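Chapter 4
Getting the House Ready for Company: Appliances, Drains and Spare Parts

Draft for spring term. Monday, January 13, 2020

Before you start: read the last two pages of Chapter 3 again, the part on shutoffs. You need to know where the water valve is before anything in here makes sense. Gas too, if the house has it.

Why a chapter on this

Most service calls in a home come at bad times. Guests on the way, oven cold. Ten people staying over and the washer stops mid-cycle with a full drum. A home care worker who has looked things over a week ahead gets fewer of these calls. Not zero. Fewer.

The class house we use all through this chapter is the one on Maltelow Street. Two floors, 70 years old, one bathroom up, one half bath down. Kitchen redone once, badly. You'll get the floor plan in the lab packet. Family reunion there in June, so the whole chapter works backward from that date.

What you should be able to do by the end

Walk a house in a set order and write down what you find.
Tell a worn part from a dirty part.
Clean a dishwasher filter, a dryer duct and a refrigerator coil.
Know when to stop and call someone licensed.
Set up a parts shelf that another person can use without phoning you.

Words to know

Gasket: the soft seal around a door. Fridge, oven, washer.
Inlet valve: lets water into a machine. Opens and closes by a small electric coil.
Trap: the bend of pipe under a sink. Holds water, blocks smell.
Duct run: full length of the dryer vent, wall to outside. Elbows count extra, see the table in 4.3.
Service tag: the plate with the model number. Usually inside the door, or behind the kick panel. Copy it down exactly, letters and all.

4.1 The walk-through

Start at the top of the house and come down. Water problems travel down, so you see the cause before you see the stain. Carry a flashlight, a pencil, a rag. Phone for photos of the service tags.

At each machine, same order every time: look, listen, smell, then touch. Unplug before you touch anything behind a panel. Run the dishwasher empty on a short cycle while your in the next room. Come back, check the floor in front.

Refrigerator. Shut the door on a strip of paper and pull. It should drag. If it slides out easy, clean the gasket with warm soapy water and try again before you write "replace." Students skip this and order a gasket nobody needed. The Maltelow Street one failed dirty and passed clean.

Oven. Thermometer on the middle rack, set to 350, wait for it to settle. Write down what it reads. Do not adjust anything yet.

Washer. Hoses at the back. Bulges, rust at the fitting, any drip at all, they go on the list. Tremon hoses in the class house have a date band on the collar, so write the date too.

Disposal and sink. Run cold water, look under with the light. Feel the trap with a dry hand.

4.2 The parts shelf

Now storage. A repair you can do in ten minutes takes an afternoon if the part is in a coffee can under something else. Sort by machine first, then by type. Small electrical pieces get there own bin, away from anything damp. Wires loosely coiled, not kinked. Label the front of the bin and not the lid, lids get swapped.

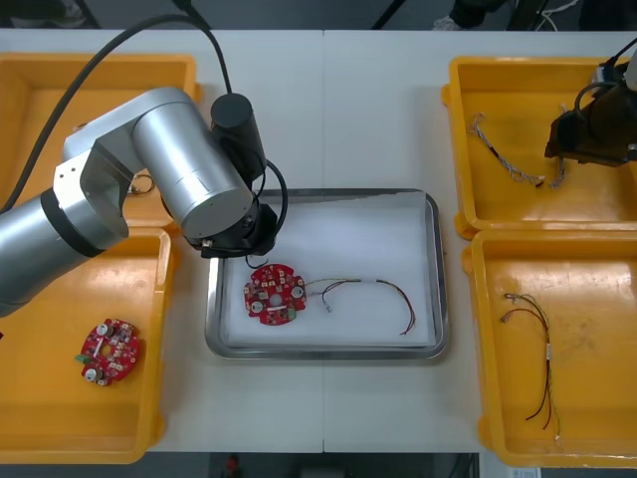
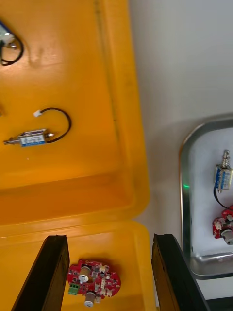

4.3 What it costs

Keep a budget sheet from day one. The class house spent $287 on parts last year, nearly all of it on the washer and the dryer duct. Two of those purchases were repeats: same Bonsu filter, bought twice, first one sitting on the shelf the whole time in the wrong bin. Put that in your notes.

Prices in the tables come from the Stelel catalog. Check them before you use them in an assignment, they change.

Labor is the other column. If you can't do a job safely, the cost of a licensed plumber or electrician goes in as a real number. Don't leave it blank.

Before you go on

Pick one appliance where you live. Find the service tag, copy it. Check the gasket or hose or filter, whichever it has. Half a page, what you found and what you would do first. Bring it to the next class, we start 4.4 with them.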